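About Plana

Plana is a small company that rents dishes for children's parties, kindergartens and summer camps. We have plates, bowls and cups in plastic, in many colors, and we bring them to you clean and take them back dirty. The washing is our work.

The company was started by Védís Holst, who is still the one answering the phone most mornings.

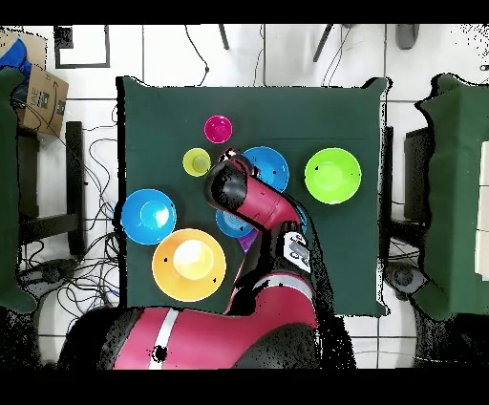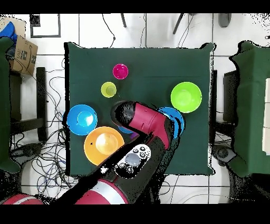

Colored plastic dishes on a dark green cloth.

Do I have to wash the dishes before I return them?
Please only scrape off the food and put everything back in the crates. We wash it all at our own place after every rental.

How we began

Védís moved here for her studies and worked in the kitchen of a kindergarten in the afternoons. Every May the kindergarten had a spring party for the families, and every May there were not enough plates. The parents bought paper ones, and by the evening the trash bags stood up to the window. She asked a few neighbors if they would pay a little to borrow real dishes. Three families said they would, and so she bought the first 40 sets with her own savings and kept them under the stairs.

Today we have over 2,000 pieces, and the stairs are free again. We moved into the old Berker bakery in August 2023. It has a wide back door and a good floor drain, and it still smells a little of bread when the weather is warm.

How we work

You tell us the date, the number of guests and what you will serve. Soup needs other bowls than ice cream, so this question is important for us. We pack the crates on the day before and drive them to you. The smallest order is 6 sets. For bigger events, for example a school anniversary, please write to us early – the end of the school year is always very full.

Our washing machine is a Hitix. It was bought used and it is loud, but it has a program that is gentle to plastic. After the washing, every piece is dried on racks and looked at by a person. When a plate has deep scratches we do not rent it anymore. These pieces go to Ingvarsson, a workshop in the next street, where they are cut up and pressed into plant labels. We sell the labels at our counter.

Lost and broken pieces

Children drop things, and we know this. For each order, 2 lost or damaged pieces are included in the price. For more than this we send a small bill, and we always call you first.

Visit us

You are welcome to come by and choose the colors yourself. The door is open in the mornings, and in the afternoons we are usually out with the van – please call before you come. Parking is behind the building, next to the blue gate.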